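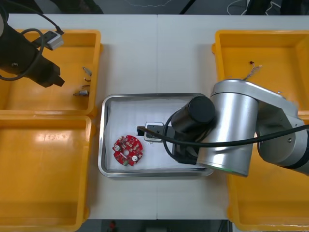

Parts Orders & Shipping

Ticket 2584 — Status: Solved

Hello, and thank you so much for writing in! I'm sorry your Flusex faucet kit has been such a headache, and I can tell from your note that you've already been very patient with the website.

I went through your account this morning with a cup of coffee and found the trouble. Your repair kit order was placed in October with the old street address, and our checkout page kept pulling that address back up every time you tried to change it. You were doing everything right. The "Save" button on the address page only updates billing, and the shipping address sits under its own tab (I know, I've asked for the two to be put together).

What I've done on my end:

Corrected the shipping address on the order.
Canceled the duplicate order, so you'll be charged for one kit and no more.
Asked our Dralton warehouse to send the replacement by the faster service, at no cost to you.

Could you do two small things for me? Please sign out and back in, then open the Shipping tab and make sure the new address shows there. If the old one pops up again, clear your browser's saved form entries and give it another try — that did the trick for another customer of ours last week.

The refund for the duplicate can take a few days to show up, depending on your bank. Your return window is 90 days and starts when the new package arrives, so please don't feel rushed about fitting the parts.

Update, 2 p.m.: Customer replied that the new address is showing and the cancellation email came through. Closing the ticket, but a reply to this message will open it right back up.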